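Notes on the Household Clothing Review

Posted by Joyce Tanui, 14/02/2024

I am pleased to report that the review of household clothing announced at the start of the year has now been completed. Several readers wrote to ask how it was progressing, and a fuller account seems appropriate than the brief remarks I have been giving in the comments.

The review covered all garments held in the two bedroom wardrobes, the chest on the landing and the bags under the stairs. Coats and shoes were excluded and will be dealt with separately. Household linen was also excluded, although a number of pillowcases were found among the shirts and have been returned to the airing cupboard.

Background

When I moved to Kestudville the contents of the previous flat were brought over in a single journey, and very little was sorted at either end. Clothes went into whichever drawer was nearest the door. The arrangement was intended to last a fortnight and remained in place for much longer. By last winter it was no longer possible to close the lower drawer of the landing chest without removing something first, and what was removed tended to stay on the floor.

I had previously attempted a partial clearance using the method set out in a leaflet from Tradana, the storage shop on the Okus road. The leaflet recommends dealing with one drawer each evening. I found that garments simply moved from the drawer under review to the drawer awaiting review, and the exercise was abandoned.

Procedure

On this occasion all items were taken out before any decision was made. Each was laid flat on a covered table, examined at the seams, cuffs and collar, and then placed in one of the following groups:

Keep and fold
Keep and hang
Mend
Pass on
Cloths and rags

The final group requires some explanation. Cotton that is too worn to be given away is cut into squares and kept in the kitchen for cleaning. Buttons are removed beforehand and put in the tin. Zips are not kept, as I have never once reused a zip.

It was decided at an early stage that no garment should be tried on during sorting. Trying things on takes a great deal of time and leads to long pauses in front of the mirror. Anything in doubt was set over the back of a chair and considered the following morning. Most of the chair was passed on.

Folding

The greater part of the work was folding. I was taught to fold a shirt in thirds lengthways, sleeves behind, and then in half, and I see no reason to depart from this. Items with a contrasting trim deserve a little more care. A white edge against a strong colour shows every crease, and if the trim is allowed to turn under itself it will need pressing again before it can be worn. I now smooth the trimmed edge first and bring the rest of the garment in to meet it.

Red items were handled together. They had been washed together as well, following an incident in February of last year involving a new red top and my entire supply of white vests. The vests were never restored to their original colour and form a substantial part of the rags group.

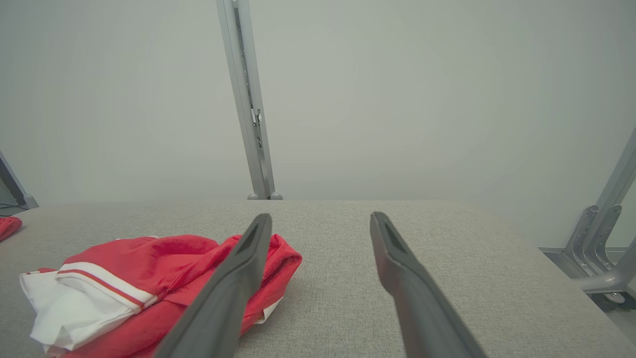

Red with white trim, awaiting folding.

Thin jersey presents its own difficulty, in that it will not hold a crease and slides off the pile. I have taken to rolling it. Rolled items stand upright in a drawer and may be seen from above, which has ended the practice of digging through to the bottom for something that was on top all along. Knitwear should not be rolled, in my view, although my sister takes the opposite position and her jumpers appear to be in good order.

Outcome

The landing chest now closes. In all, 29 garments were passed on to the Niazi hall clothing rail, where they were accepted with thanks. A further two were found to belong to my sister and have been posted back to her. The mending group remains in its basket beside the sewing machine and will be taken up when the evenings are lighter.

Certain decisions may be revisited. I kept a green cardigan that has not been worn in several years, on the grounds that it belonged to my aunt, and I am content with that. I am less content with the number of plain grey T-shirts retained, which cannot be justified by present use.

Correspondence

A reader asks whether lavender bags are worthwhile. I have used them in the wardrobe for several years and continue to do so, chiefly for the scent. Another has enquired about vacuum storage bags for winter clothing. I have no experience of these and would be glad to hear from anyone who does.

The review of coats and shoes will begin once the weather permits the hall cupboard to be emptied into the garden. Comments on this post will remain open in the meantime.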